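Werkstattbuch, Mai, kurz nach halb acht morgens

Kaffee steht, Fenster ist offen, und die Essigküche riecht trotzdem noch nach gestern. Ich schreibe das lieber gleich auf, bevor Veerle kommt und mich wieder fragt, welcher Strang jetzt welcher war (zu Recht, beim letzten Mal wusste ich es selber nicht mehr!).

Also: Krapp, zweiter Durchgang. Wolle ist die ungebleichte von Brouwer, zweifädig, vorgewaschen mit der milden Seife und über Nacht in Regenwasser. Gebeizt mit Alaun und etwas Weinstein, ganz langsam hochgeheizt und im Sud abkühlen lassen. Da habe ich mich diesmal wirklich beherrscht und den Deckel zugelassen. Ergebnis der Beize sieht man ja nicht, aber die Stränge fühlten sich gut an, nicht klebrig wie im Winter, als ich es mit dem Alaun übertrieben hatte.

Der Krapp selbst kommt noch aus dem Sack von Rolleder, den Murdo vor Ewigkeiten mitgebracht hat. Eingewogen waren es 936 Gramm, damit ist der Sack jetzt leer und irgendwer muss nachbestellen. Murdo schwört auf die gemahlene Ware, ich finde die grob gehackten Wurzeln angenehmer, weil man hinterher nicht den halben Abend rote Krümel aus der Wolle schüttelt. Über Nacht eingeweicht, am Morgen das erste Wasser abgegossen (braungelb, kommt ins Glas für einen Beigeversuch, steht beschriftet auf dem Fensterbrett, bitte NICHT wegkippen).

Dann der Fehler. Ich wollte unter siebzig Grad bleiben, habe nebenher mit Tomoyo telefoniert, und als ich wieder auf das Thermometer geschaut habe, stand es auf 83. Keine Ahnung, wie lange schon. Sofort runter vom Feuer, kaltes Wasser dazu, geärgert. Die beiden Stränge, die da schon drin waren, sind merklich bräuner geworden, so ein Ziegelton mit Stich ins Rost. Schön ist der schon, nur halt nicht das, was Rianne für ihre Decke haben will. Ich habe sie als 2a und 2b angehängt, Papierschild mit Bleistift, und die späteren aus dem abgekühlten Bad als 2c. Die sind deutlich klarer, aber auch blasser, logisch, das meiste war ja schon raus.

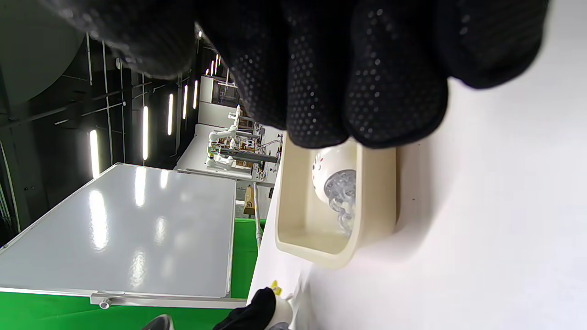

Zum Spülen noch ein paar Worte, das kommt in diesem Heft immer zu kurz. Ich lasse die Stränge inzwischen erst ganz auskühlen und nehme sie dann durch drei lauwarme Wasser, ohne Rubbeln, nur drücken. Beim Wechsel von warm auf kalt ist mir früher schon mal ein Strang verfilzt, das passiert mir hoffentlich nicht nochmal. Für die kleinen Proben reicht eine flache Kunststoffschale völlig, so eine cremefarbene mit runden Ecken. Der glatte Boden ist dafür ideal, einmal auswischen und gut. Nur bitte nicht dieselbe für Krapp und für Eisen nehmen! Ein Rest Eisen genügt, und das ganze Rot kippt ins Trübe, das hatten wir mit dem Hilonell-Garn, und das war teuer.

Apropos Eisen. Gilberto möchte ausprobieren, ob man 2a und 2b mit einem ganz schwachen Eisenbad Richtung Pflaume bekommt. Meinetwegen gern, aber erst mit einem abgeschnittenen Faden und nicht gleich mit dem ganzen Strang. Ich würde die Wolle höchstens ein paar Minuten drinlassen, sie wird sonst so stumpf und brüchig. Vielleicht teilen wir 2a auch einfach auf, eine Hälfte Eisen, eine Hälfte Pottasche, dann haben wir mal einen richtigen Vergleich auf demselben Garn.

Lichtprobe: je ein Stück von 2a, 2b und 2c auf Karton gewickelt, halb abgedeckt, hängt jetzt am Südfenster. Daneben klemmt noch die Zwiebelschale vom Frühjahr, die schon sichtbar nachgelassen hat (hab ich ja gesagt, Tomoyo). Der Krapp wird das aushalten, da mache ich mir keine Sorgen, aber beim Beige aus dem ersten Wasser bin ich gespannt.

Was ich mit dem Restbad mache, weiß ich noch nicht. Es hat noch ordentlich Farbe, das sieht man am Löffel. Veerle hätte gern etwas Lachsfarbenes für die Kordeln, und dafür könnte es gerade noch reichen, wenn ich eine kleine Menge nehme und sie über Nacht kalt drinlasse. Zweite Idee: Seide! Von Isden liegt noch der Musterstrang im Schrank, den wir uns nie getraut haben anzufassen. Seide nimmt Krapp ja ganz anders an als Wolle, eher korallig, und viel kaputtgehen kann bei einem kalten Bad eigentlich nicht. Ich schlafe eine Nacht drüber.

Noch offen:
Krapp nachbestellen, diesmal gehackt (Murdo darf schimpfen)
Wecker neben den Herd stellen
pH vom Regenwasser messen, die Streifen liegen in der unteren Schublade
Rianne 2c zeigen und fragen, ob ihr das rot genug ist

Nachtrag, kurz vor zwölf: 2c ist trocken und doch kräftiger, als ich dachte. Rianne war da und hat den Strang gleich mitgenommen. Ein Fadenstück für die Musterkarte habe ich ihr gerade noch abgeluchst, es klebt auf der nächsten Seite.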